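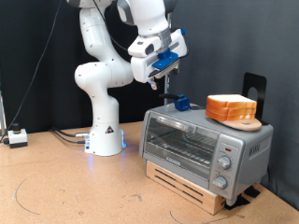
Do you need a toaster oven if you already have an oven? Most households don't, and I say that as someone who has now used one for a month and still makes toast in it every morning.

The claims are what bother me. Faster, cheaper to run, crisper, replaces four appliances. I made a list of the four and it replaced one, the toaster, which took up less counter and never asked me to guess a number of minutes. Mine has two silver knobs and a small red light, and the light tells me very little I want to know.

What I will grant is the rack. A wire rack lets air under the bread, so the bottom doesn't go soggy the way it does on a tray. I also like having the oven up on a wooden block. Everybody online has a theory about heat and clearance. My theory is that I can see in without bending down.

The door is another matter. It folds down toward you, glass side up, right where you want to put your plate. I've learned to stand to the left and reach in with something flat.
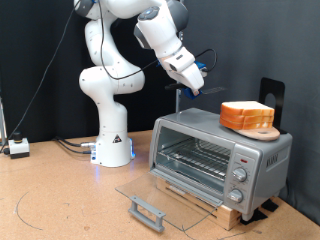
Hala Smadi wrote in to say I was being unfair, that a thin spatula gets under anything if you pull the rack forward first, and that she has done four rounds of cheese toast on a Saturday without losing any. Fine. I tried it her way and the cheese stayed on. I still think a person shouldn't need a technique for toast.

She also asked about reheating pizza, and there I'm on her side. Leftover pizza comes out far better than it does from a microwave — I can't find anything to complain about, and I tried.
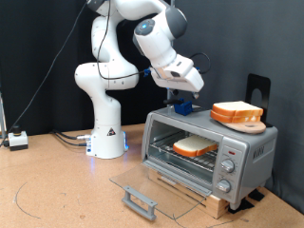

Does one slice toast evenly? Near enough, if you put it in the middle of the rack and turn it once, but mine is always darker at the back.

The usual advice is to preheat. I did a week with and a week without, plain white sandwich bread both times, and couldn't taste a difference. Preheated was a bit quicker once the bread was in — and slower if you count the waiting, which the advice never does.

Khalil Yammine wants to know if I'd buy it again. Ask me in June, when the kitchen is hot and I'm deciding whether to turn on the big oven for two potatoes. For now the old toaster is in the cupboard over the fridge, and I haven't given it away.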